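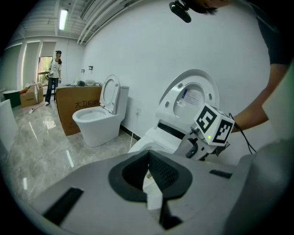 Hands needed! Dates and times are at the end.

Home News What's On Lending Back Issues Contact

2025-05-09
By Valeriano Bermúdez

Mending books, and why I still like doing it

A good many of you have stopped me on the steps of the Levby reading room this spring to ask what happens to the books that disappear from the shelves for a few weeks and come back looking a bit straighter in the spine. They come to the back table, dear readers, and they are mended, slowly, with paste and patience and a great deal of tea kept well away from the pages.

I learned the little I know from my aunt in Toledo, who had a narrow shop that smelled of leather and boiled starch, and who would let me sort the thread when I was small and cut the paper when I was a little bigger. She never threw a book away if it had been read enough to break. A clean old book made her rather sad, I think, and a filthy cookery book with the pages stuck together at the almond cakes made her happy for the whole afternoon. I have tried to bring some of that to Levby, though my corners are still nowhere near as sharp as hers.

Our shelves hold nearly 3490 books now, counting the large print and the children's boxes, and over the past year we have put 273 of them back into use. Most needed very little. A loose page can be tipped in with a thin line of paste along the inner edge, a sheet of waxed paper on either side, and a night under something heavy (we use the old atlases, which are too out of date to be good for much else, poor things). A split hinge takes longer, and a spine that has come right off takes longest of all, and those I would ask beginners to leave to me until they have a few easier ones behind them.

The one thing I must plead with you about is sticky tape. Please, please don't! I know it is done with love, and I know it was two in the morning and the dinosaur book had to be whole by breakfast, but ordinary tape goes yellow and brittle and takes the print with it when it finally lets go. If a page comes loose at home, tuck it back where it belongs, slip a note inside the cover and hand the book over the desk. There is no fine and there will be no raised eyebrows. We had a school reader come back from Deladberg in July last year with every single page taped, both sides, and it took me the better part of a month to decide I was beaten.

While I am on the subject, a word on drying. A book that has had a bath wants standing on its end with the pages fanned a little and kitchen paper between them, changed often, in a room with some air moving through it. Keep it off the radiator. The covers will curl like bacon and you will never get them flat again. If it is really soaked, wrap it and put it in the freezer, then ring us and we can talk about it in a calmer frame of mind.

The paste we have been using is the Nukier wheat paste, the one in the plain tub, and I have grown fond of it. It gives you time to change your mind, and being a dreadful fusser I change mine a lot. Linen thread we have plenty of. What we are short of is clean cotton rags, flat wooden rulers, bulldog clips of any size, and good plain paper in cream or off-white. Old wallpaper lining is lovely if you have the end of a roll lying in the loft.

Then there is company, which we are also short of. The back table seats six at a squeeze and at the moment I am often sharing it with the atlases. The next mending mornings are the first and third of the month right through to July, from ten until the kettle runs dry, and you are welcome to come for half an hour or for all of it. Bring an apron, and bring a book of your own if you have one in a sorry state. Children are welcome with a grown-up, and they tend to be far better at the pasting than we are.

I shall write next time about slipcases, and about what to do with a family Bible that nobody dares to open.

Share (6) Comments (2)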